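ブロンデトフ航空基地 一般公開デー見学記

2023/5/14 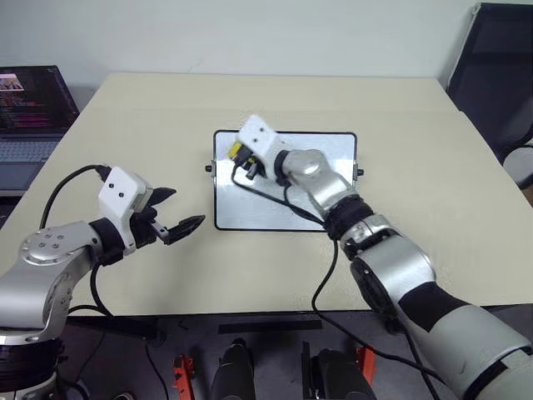

戦闘機の飛行展示は予約なしで見られるのか。
エプロン南側の一般エリアなら予約は不要で、開門後に手荷物検査を受ければそのまま入れる。事前申込が必要なのは、格納庫内の見学と有料の観覧席だけである。

ブロンデトフ基地の一般公開は2月に開催の発表があり、格納庫見学の申込もそのときに始まった。私は発表の翌日に申し込み、午前の回が取れた。案内の通知に書かれていた受付番号は1129番。当日はこの番号と身分証を正門横のテントで見せ、紙の腕章を受け取る。

最寄りはオスデール駅で、駅前から臨時バスが出ている。乗車時間は12分と案内されていたが、基地の手前で渋滞し、倍以上かかった。帰りは歩いたほうが早かった。線路沿いの道はほぼ平坦で、途中に自動販売機が1か所ある。

正門から入って左が地上展示、右が売店と飲食である。地上展示は機体ごとに柵で囲われ、前に機種名と用途を書いた板が立っている。並んでいたのは双発の戦闘機、複座の練習機、中型輸送機、救難ヘリコプターなど。戦闘機の前には訓練弾が台車に載せて置かれ、隊員が質問に答えていた。航続距離や搭載量を尋ねる人が多かったが、板にある以上の数字は答えられないとのことだった。

輸送機は後部ランプから中に入れた。貨物室の床にはローラーが埋め込まれていて、歩くと少し足を取られる。壁際の折り畳み座席には座ってもよく、座面は布張りで浅い。長時間の移動はかなりつらいと思う。前方の操縦席までは入れず、通路の手前で折り返して側面の扉から出る一方通行になっていた。

格納庫見学は5つの班に分かれて回る。私の班は最後に呼ばれた。中での撮影は入口側の線までで、奥の整備区画では携帯電話も鞄にしまうように言われた。整備区画では、エンジンを降ろした状態の練習機を見た。外板が外されていて、配管と電線の束がよく見える。説明によると、この基地では定期点検の一部をスキスム社に委託しており、機体をどこまで分解するかは飛行時間で決まる。部品の在庫についての質問も出たが、古い型の練習機は部品の確保に時間がかかるという答えだった。

工具の管理の話は面白かった。工具箱の内側は工具の形にくり抜かれていて、1本でも戻っていないとすぐに分かる。作業の前後に二人で確認し、記録に署名する。足りないときは見つかるまで機体を出さない。実際にそれで飛行が遅れたことがあるかと聞いた人がいて、ありますと短い返事があった。

同じ格納庫の一角にはマナロの展示もあった。マナロは洋上監視用の無人機の名称で、置かれていたのは実物大模型である。主翼が長く、胴体は思ったより細い。機首の下に丸いカメラ部分があり、プロペラは後ろについている。配備の時期についての表示はなく、係員も試験中とだけ話していた。隣には地上の操作席の模型もあったが、列が長いので並ばなかった。

飛行展示は午後に3回あった。最初は救難ヘリコプターによる吊り上げの実演で、ホバリング中は風が観客席の手前まで届き、帽子を飛ばされた人がいた。次が練習機の編隊飛行。雲が低かったため、上下の動きを減らした悪天候用の内容に変更すると放送があった。最後が戦闘機で、離陸後すぐに急上昇して雲に入り、しばらく音だけが聞こえた。戻ってきてからは低速での通過と急旋回を行い、旋回のたびに翼の上に白い筋が出た。

音は大きい。耳栓は売店でも買えるが、昼過ぎには売り切れていた。小さい子を連れて行くなら、耳当てを家から持っていくのがよい。前のほうの観客席では、離陸のときに話し声がまったく聞こえなくなる。

食べ物は焼きそば、カレー、パンなど。カレーは基地の食堂と同じ作り方だそうで、具が大きく、味は普通だった。昼どきの列は長く、私は飛行展示の合間に買った。座る場所は少なく、エプロンでの敷物は風で飛ぶおそれがあるため禁止されている。折り畳み椅子は背もたれのない小型のものだけ持ち込める。

持ち物で困ったのは脚立である。持ち込み禁止と案内に書いてあるのに持ってきた人が何人もいて、手荷物検査の列がそのたびに止まった。三脚は一般エリアでは使えず、有料席の後方に専用の区画がある。望遠レンズで撮る人は、午後になると滑走路が逆光になることも考えて場所を選んだほうがよい。

閉門の放送は最後の機体が着陸してすぐに流れた。バス乗り場の列が正門の外まで伸びていたので、オスデール駅まで歩いて帰った。格納庫見学のアンケートは腕章の裏にある番号を書いて郵送する方式で、締切は月末である。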